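The Long Table at Gronville

What three pairs of fingers and a great many coffee mugs taught one workshop about picking a gripper

The road into Gronville runs along the river for a good while before the town gives in and shows itself, and the workshop sits near the end of it, behind a bakery that opens at six and is usually out of the good rolls by eight. I mention the bakery because it mattered. For most of June I went there first, bought whatever was left, and carried it across the yard to people who had already been arguing about rubber for an hour.

The argument was over grippers. A robot arm gets the photographs and the budget, and it has the elegant joints and the nice long data sheet, but the part that meets the world is a pair of fingers no longer than a butter knife, and those fingers decide more about your week than you would ever guess from the brochure. The workshop had arms it liked. It had controllers it mostly liked. What it wanted was to settle on one gripper for a long run of tabletop work, and it had three on trial – one from Cavier, one from Zelenák, and one put together in house on a hub the shop buys under the name Cuvard.

I had asked whether I could come and watch, expecting an afternoon. I stayed three weeks, on and off, partly for the rolls.

The plan for the trial was taped up by the door, one sheet, a little coffee on the corner. Each gripper would go through 1000 grasps on the same short list of household things: mugs, a folded dishcloth, a wooden spoon, a pear, a box of tea. A person would drive the arm for part of it, and a recorded routine would drive it for the rest. Every drop got a line in the log, and so did every grasp that held but looked ugly, which was a category I enjoyed very much. "Ugly" meant the mug tilted, or the handle slid, or the fingers closed on the rim at an angle that made everybody in the room breathe in at once.

Mugs turned out to be the heart of the thing. A box is easy, since it has flat sides and no opinions. A mug is a curved wall with a loop stuck on, glazed all over so that it's slick, and it weighs more on one side than the other. You can take it by the rim, with one finger in and one out. You can take it by the handle, if you come in at the right angle. You can try to hug the body, and then you learn how wide your gripper really opens, as opposed to how wide the page says it opens. The Cavier unit opens 80 millimeters, a figure its fans in the shop were fond of repeating, and most of the mugs in the cupboard were a hair wider than that once you allowed for the pads.

So the Cavier lived on rims and handles, and it was good at them. Its motion is quiet and very even, and it reports its finger position back to the controller so quickly that the person driving can tell when it has touched something a moment before they see it. I tried it myself late one afternoon, badly, and what surprised me was how soon I stopped thinking about the arm. I thought about the two tips, and about the inch of air between them and the handle, and my shoulders came up around my ears the way they do when I'm threading a needle.

The Zelenák was a different animal. It is heavier, and it closes hard, and it comes with soft pads that look like the soles of an expensive running shoe. It held on to nearly everything. It held the pear so firmly that the pear was retired (and, I'm told, eaten). Turning the force down helped, though there was a setting below which it began to hesitate, opening a little and closing again as though it had thought better of the whole business. Two people in the shop loved it without reservation. They said they could always teach a strong hand to be gentle, and the others said they had been teaching it for a week already and would like to see some progress.

And then there was the Cuvard, which nobody outside the building would recognize, because the hub is a plain motor and coupling and the fingers are whatever you bolt on. The shop had gone through a long family of fingers by the time I arrived. They were kept in a cookie tin: straight ones, hooked ones, some with ridges like a washboard, one pair that looked like duck bills and had never worked at all. I spent a happy half hour with that tin. You could follow the thinking from piece to piece – here they wanted more grip, here they found the grip was catching on the cloth, here they shaved it back and tried a curve.

What the long family taught them, as I understood it, was that the shape of the inner edge matters more for mugs than the softness of the pad. A straight finger touches a round handle at one point and lets it roll. Put a dip in that finger and the handle has somewhere to sit. Make the dip too deep and you can't pick up a tea box cleanly anymore. There's a lot of living to be done between those two, and they had done most of it in the spring, before I ever showed up with my paper bag.

Cameras came into it too, more than I'd expected. A gripper that blocks its own view is a nuisance, and with a camera riding at the wrist, the fingers are always in the way to some degree. The Zelenák pads are wide, and they covered the very place where the driver most wanted to look. The Cavier was better. The slimmer Cuvard fingers were better still, tapering to the tips so that you could see past them on both sides, and it's hard to say how much of their good record came from the grip and how much came from the driver simply being able to see what was going on.

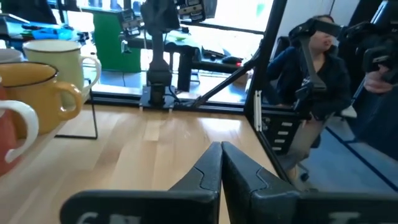 The view would have won it for me, even if the grip had been second best, wrote one reader, Marisela, after a short version of this story went up online. She runs a pair of arms in a shared shop and had spent most of a winter on a gripper with lovely numbers and fat fingers. Her people kept leaning sideways in their chairs to look around it, she said, which does no good when the camera isn't in your head, and in the end they filed the fingers down and never looked at the numbers again. She also wanted to know whether anyone had tried the tests with a tired driver, at the end of the day.

They had, as it happens, and it was one of the more useful things on the sheet. The first block of grasps each day was done fresh and the last was done at five, when people were hungry and the light had gone long across the wood. Everyone got worse, naturally. But they got worse by different amounts. With the Zelenák the late runs were nearly as safe as the early ones, because a strong grip forgives a sloppy approach. With the Cavier the late runs fell off quite a bit, since taking a mug by its handle asks you to be neat. The Cuvard fell somewhere in the middle, and drivers complained about it least, a thing you can't put in a column but which I heard over and over while the kettle was on.

There was a good deal of fuss about controllers as well. Some of the drivers liked a headset, and said it made distances easier to judge. Others found they were done in after twenty minutes and preferred to watch a plain screen. Holding a jointed arm of your own and having the robot's arm copy you is the most natural thing in the world once you've got it, and for the first ten minutes it is like trying to sign your name with your foot. I was given the patient version of the lesson. My first mug went down on its side and rolled in a slow half circle, and someone reached over and stood it up again without a word, very kindly.

By the end of my stay the log had 1816 lines in it, which meant the trial was well past halfway, and the sheet by the door had been replaced once because of the coffee. I had hoped to be able to tell you that one gripper had swept the table. What the shop had was a clear first choice for mugs and a different first choice for everything soft and heavy, and a long conversation about whether changing grippers between jobs would cost more than it saved. A swap takes about 3 minutes if the screws behave. The screws do not always behave.

They were leaning toward the Cuvard when I left, with the Zelenák kept on a shelf for the heavier work. The Cavier was going to a second bench, where the jobs are small and fine, and I suspect it will be very happy there. Someone had already drawn a new pair of fingers with the dip moved a little closer to the tip, and the old pair was on its way into the cookie tin with the others.

I went by the bakery on my last morning, early for once, and there were plenty of rolls. I bought a full bag and took it across the yard, and we ate them standing up while the first block of the day was being set out.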